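Teleoperation Station Checklist, Two-Arm Bench and Sim Bench
Potport workshop, Skoltwood building
Walked and commented by Áine Ní Bhriain, 4/4/25

Marks are OK, FIX or ARGUE. ARGUE means I marked it FIX and someone came over to explain why it was fine. Comments are mine, and the spelling is too.

PART A. BEFORE ANYONE TOUCHES A CONTROLLER

A1. Emergency stop within reach of the seated operator. OK
Comment: Within reach of my arm. Mine is a long arm. Please try it with the shortest person on shift and move the bracket if she has to stand up.

A2. Emergency stop tested this shift, with the arms powered. FIX
Comment: The log says "tested" in the same pen, at the same slant, for the last 40 entries. I pressed it myself and it works. I would like the log to contain more than one kind of handwriting by November.

A3. Floor tape marks the full reach of both arms. OK
Comment: New tape, nicely done. Chairs were parked on it.

A4. Cables off the floor or under a cover. FIX
Comment: The cover exists. It is leaning on the wall beside the cable.

A5. Leader handles return to rest pose before follow mode is switched on. ARGUE
Comment: The software will not engage if the mismatch is too large, I was told. Fine, but "too large" is a setting, and the setting had been opened up so people could start faster. Put it back to the value on the Vokero sheet. An arm that hurries to catch up with your hand is the one thing on this bench that has made me step backward.

PART B. TEACHING BY HAND (arm in free-move mode)

B1. One person on the arm, one on the stop. OK

B2. Speed cap on, 50 percent or lower. OK
Comment: Set at 50 exactly, as I suspected it would be. Lower is also allowed.

B3. Sleeves, lanyards and long hair tied back. FIX
Comment: Three visitor lanyards. The visitors work here.

B4. Payload entered before free-move is released. FIX
Comment: With the wrong tool weight the arm sinks or floats the moment you let go. The Mac Carthaigh gripper was still listed after it had been swapped for the smaller one. The arm drifted up at a dignified pace. Add the payload to the tool change card.

B5. Pinch points labeled at elbow and wrist. OK
Comment: One label has been given eyebrows. Still legible.

PART C. REMOTE CONTROL

C1. Operator can see the work from more than one view. OK

C2. Hand signal or spoken call agreed before start. ARGUE
Comment: "We all just know" is not a call. Write it on the board.

C3. Operator breaks taken. FIX
Comment: The session counter stood at 2,480 recorded demonstrations and the break sheet had 8 initials on it. People get sloppy when they are tired, and the arm copies sloppy very faithfully.

C4. Failed attempts are tagged and kept apart from good ones. OK
Comment: Best kept part of the whole station. Whoever set up the tags, please do the emergency stop log next.

PART D. SIM BENCH

D1. Same start-up routine as the real bench. FIX
Comment: I heard "it's only the sim" four times. New operators learn their habits there and then carry them across the corridor to the arms with mass.

D2. Loose objects placed where neither arm has to reach across the other. ARGUE
Comment: See below. 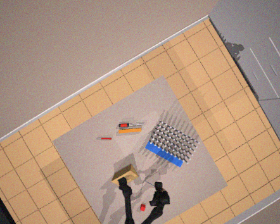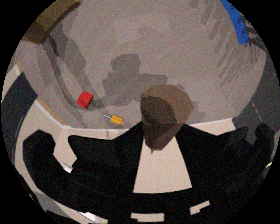

Sim bench: wide view, then a close view at a gripper.

My quarrel with D2 is about where things get put down, and I have had it with every operator on the rota. The answer I get is that a messy layout makes better training data, and I accept that for the objects. I don't accept it for the habit of parking things in the lane between the arms. In the wide view the small red cube is resting between the two of them, just left of the right arm and below its gripper, with the open cardboard box close by at the other gripper. On the real bench I'd want that cube moved before follow mode goes on, or I'd want the operator to tell me which arm is going for it. The screwdriver up beyond the box, near the pegboard side, is a much better neighbor. Scatter things as much as you like up there.

D3. Reset returns both arms to rest before objects are respawned. OK

D4. Headset and handles wiped between users. FIX
Comment: The wipes are in date. The packet is sealed.

ACTIONS
A2, A4, B4: before next shift.
A5: today, and I will check the number.
C2: needs a marker that writes. I left one on the shelf.
D1, D2: to be talked over at the operators' meeting. Bring your objections in writing, one page each.

Signed, Á. Ní Bhriain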